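Call for participants: teleoperation study, paid sessions

We are looking for people to take part in a study on how operators teach two-armed robots to handle household items and food. You will control a pair of robot arms from a seated station, carry out short tasks, and tell us how it went. No experience with robots is needed.

The study follows a pilot that ended in July. In the pilot, our own staff recorded 2,841 task attempts on the same kind of setup. We used those recordings to train a control model and then compared it with a model trained on a smaller, hand-picked set. The hand-picked set did better on rigid objects and worse on anything soft, slippery, or wrapped in plastic. We think part of the difference comes from who was operating. Staff members had all learned from each other and tended to solve a problem the same way - same approach angle, same grip, same order of steps. The model learned that one way and had little to fall back on when an item was turned around.

So we now want recordings from people who have not been trained by us. The question is whether a mixed group of new operators gives the model a wider range of useful moves, or whether the extra mistakes cancel out the gain.

What you will do

You will use two handheld controllers, one for each arm. Each arm ends in a two-fingered gripper. After a practice period, you will be given tasks involving produce, bags, trays, and small items from around the house. A task might be to put a vegetable into a zipper bag, take one out, or move a toy from the floor of the workspace to a tray. Some tasks need both arms at once. Others can be done with one, and you decide which.

We change the background and the items between blocks. The pilot model was sensitive to what was behind the objects, and patterned walls were harder for it than plain ones. You may find them harder too, mostly when judging depth. Items that have no part in the task are left in the workspace on purpose, and you can ignore them unless they are in your way.

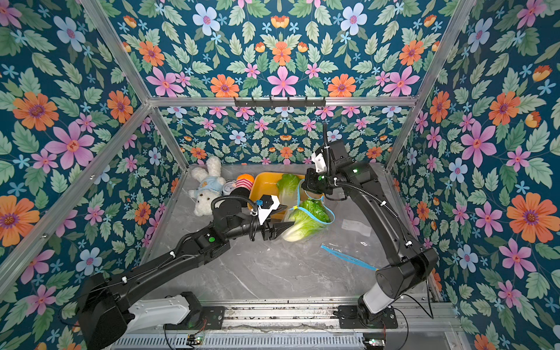 Filo Group, Bimanual Manipulation and Operator Studies

The cabbage tasks have been the most useful to us so far. Napa cabbage has a firm stalk end and soft, crinkled leaves, so a grip that works at one end may fail at the other. A clear bag adds a second problem: the fingers can close on plastic and miss the vegetable. In the pilot, operators who gripped the stalk end first finished sooner, but the model trained on those attempts kept reaching for the stalk side even when the cabbage had been turned. We would like to see what new operators do without being told which end to pick.

Each attempt is saved whether or not it succeeds. Please do not start over because a try looks clumsy. If an item falls, pick it up with the arms if you can reach it and carry on. Recoveries of this kind were rare in the pilot data, and the model was poor at them.

Who can take part

You must be 18 or older and able to sit and use both hands for the length of a session, with breaks. You should have normal vision or vision corrected with glasses or contact lenses. Left-handed people are very welcome, as the pilot group was almost entirely right-handed. You should be able to follow spoken and written instructions in English.

Please do not apply if you took part in the pilot, if you have worked for a company that makes robot arms, or if you have used a teleoperation system for work. Playing video games is fine. We will ask how often you play, and your answer does not affect whether you are accepted.

Time and place

Each participant comes in for 2 sessions on separate days. Both take place at the Filo Group lab on the ground floor of the Mäkelä Building. The entrance and the lab are step-free, and the operator chair can be raised or removed.

The first session covers consent, setup, practice, and one block of tasks. The second has more tasks and a short interview. You can take a break between any two attempts. Blocks last 30 minutes, and we stop at the end of a block even if a task is unfinished.

Sessions begin in August 2018 and continue until all the places are filled. Morning, afternoon, and early evening times are available.

Payment

You will receive $179 for completing both sessions. If you stop after the first, you will be paid half of that amount. Payment is by bank transfer or check. It does not depend on how many tasks you finish or how well they go. Travel costs are not covered, but parking behind the building is free for participants.

What we record

We record the motion of the arms, the position of the grippers, your controller inputs, and video of the workspace. The workspace cameras do not point at the operator. The interview is recorded as audio only and deleted once it has been written up.

Your name is kept apart from the recordings and replaced with a number. The motion data and workspace video may be shared with other research groups, including our partners at Caris, who run the training comparisons. Interview notes are not shared. You can withdraw at any point during the sessions, and for two weeks after the second one you can ask us to remove your data. After that it will already be part of a training set and cannot be taken out.

Risks

You will not be inside the reach of the arms at any time. The main discomfort reported in the pilot was tired wrists and shoulders. A few operators had eye strain after the patterned backgrounds. Tell the person running the session if either happens and we will pause or stop.

How to apply

Fill in the sign-up form at the Emeck front desk, next to the Mäkelä Building entrance, or ask for a copy by email. We need your name, a way to reach you, which hand you write with, and the times of day that suit you. You will get a reply either way.

Questions about the tasks or the equipment go to Chrysoula Karagiannis, who runs the sessions. Questions about consent, data, or payment go to Hilde Segers. Both can be reached through the front desk.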